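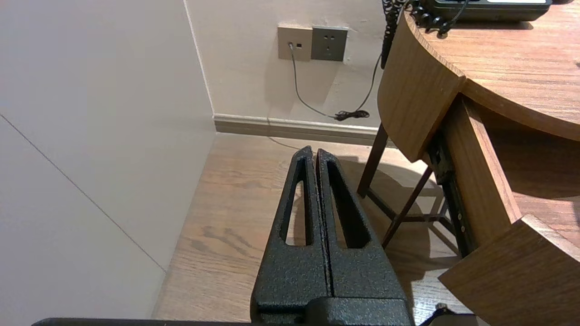
A **wall plate** is a flat cover fixed over an opening in a wall where wiring ends. It hides the edges of the hole and holds one or more outlets, such as an electrical socket, a telephone point or a network jack. Power and data plates are often placed side by side near a desk, although the wiring behind them is normally kept apart.

## Position

Plates may be set just above the skirting board (called a baseboard in North America) or higher up the wall. Low plates keep leads out of sight behind furniture. Higher ones are easier to reach, but leave a length of cable hanging down the wall.

## Cables

A lead longer than the distance it has to cover is usually left in a loose coil on the floor. Coils gather dust and can catch on chair legs. They may be tied, clipped along the skirting or placed in a tray under the desk. Network cable should not be bent sharply, and mains leads should not be run tightly coiled under heavy load.

## Materials

Most household plates are moulded plastic, in white, beige or grey. The Brindix range, designed by Alasdair Menzies, was sold in 4 colours and could be fitted with either a socket or a jack. Older beige plates tend to darken with age, so replacements seldom match.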